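Ticket: Table of contents and affiliate links broken after rebranding the soapmaking ebook (Willuvham pack)
Status: Solved (with one leftover)
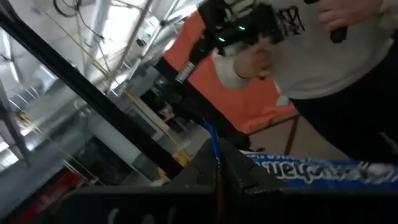
Blue banner with big white letters.

Hi all! Okay, this one is long, sorry in advance. I sell a handful of resell-rights ebooks through a Skima storefront, mostly craft and home stuff, and last month I bought the Willuvham soapmaking pack. It comes as a Word file, an OpenOffice file, a finished PDF, a folder of cover art and a plain text file with the license. You're allowed to put your own name on it, change the text, swap the affiliate links for yours, all of that. I've done this with four other packs and never had more than a typo to complain about.

So. I opened the OpenOffice version (I don't have Word on the computer I work on), changed the title page, put my store name in the footer, did a find and replace on the affiliate links, and exported to PDF. It looked great! I uploaded it on Tuesday before lunch and sent the announcement to my list through Uvier.

By 3:40 in the afternoon I had two emails from buyers.

What they told me
First one: "clicking on the chapters in the contents page takes me to the wrong place." Second one: "the supplier links at the back all go to an error page." I checked on my own copy and yep, both. Chapter 2 in the contents landed me in the middle of the lye safety section, and every single link in the supplier list opened a page saying the address couldn't be found. I pulled the product page down right then, before I even started poking around. I'd had 102 orders by that point, so, you know. Stomach drop.

What I have
- The pack as downloaded, OpenOffice file, 273 pages before I touched it
- Desktop computer, an older version of OpenOffice (I had been ignoring the update popup)
- Headings in Lemaire, the font that came in the pack's extras folder
- Skima hosting the file, Uvier sending the download email

Try 1: export again
Same result. I don't know what I expected.

Try 2: blame Skima
I thought maybe the upload was squashing the file somehow, so I downloaded it back from my own store and compared it to the one on my desktop. Same size, same problems. Skima is off the hook, and I take back what I said about them in the car.

Try 3: look at the original PDF
The untouched PDF from Willuvham works perfectly. Contents page, supplier links, everything. So whatever went wrong happened between me opening the editable file and me pressing export. Good to know, a bit embarrassing.

Try 4: the links
I went back to my find and replace. The pack uses a placeholder for the affiliate ID, the words YOUR-ID, and there are 352 links with it in there. I'd typed my ID into the replace box, but I had copied it out of my dashboard and a space came along at the end. You can't see it on the page! The text of the link looks totally normal. But the space was stuck in the middle of the address, so everything after it got dropped.

Then it got weirder. I undid it, did the replace again without the space, exported, and the links were STILL broken. I went and made a sandwich at this point.

When I came back I hovered over one of the links in the editor and finally saw it. Find and replace was only changing the words showing on the page. The real address sitting behind the words was a separate thing, and that one had the bad space from somewhere else: I'd run a little macro I found on a forum the night before to "fix all hyperlinks at once," and pasted the same ID into it. So two places, same mistake, and I'd only cleaned up one of them.

Fix: started over from a fresh copy of the pack file. Ran the macro with the clean ID, then did the find and replace for the visible text. Exported and clicked through the whole supplier list. All good.

Try 5: the contents page
The fresh copy did not help with this one. Chapter 1 was right, Chapter 2 was off by a page, and it got worse the further in you went. By the chapter on molds it was way off.

I tried right clicking the contents and choosing update. The page numbers changed but the clicks still went to the old spots. I tried deleting the contents and inserting a new one, and then it listed only half the chapters, which made me think the headings weren't all real headings. Sure enough, some of the chapter titles were just big bold text in Lemaire. They look exactly the same as the proper ones. I went through and set each one to Heading 1 by hand, inserted the contents again, and got a full list with the right page numbers. The clicks work too.

I also turned on "export bookmarks" in the PDF options while I was in there, so now there's a clickable sidebar. Didn't have that before, kind of a bonus.

Reply from Willuvham support (shortened by me)
They said the Word version has all its headings set properly, and the OpenOffice one was converted from an earlier draft. They're going to replace the file in the download area. They were nice about it and answered the next morning. They also asked me to try a newer version of OpenOffice, so I gave in and updated. It made no difference to the headings, but it does open faster.

Getting the new file to buyers
In Skima you go to the product, then Files, then Replace. Do not delete the old one and add a new one, the old download links die if you do that (ask me about the candle book sometime). With Replace the link stays the same, so people can click the link in their original email and get the corrected version. I sent a short note through Uvier to everybody who had ordered, saying sorry and please download again. Two people wrote back to say thanks and one asked for a refund, which I gave her.

Leftover
The cover thumbnail still shows up blurry on the store page. The image in the pack is only 166 KB and I think Skima is stretching it. I've asked Willuvham if they have a larger one. I'm leaving the store page up as it is in the meantime, and I'll add a note to this ticket when I hear back from them.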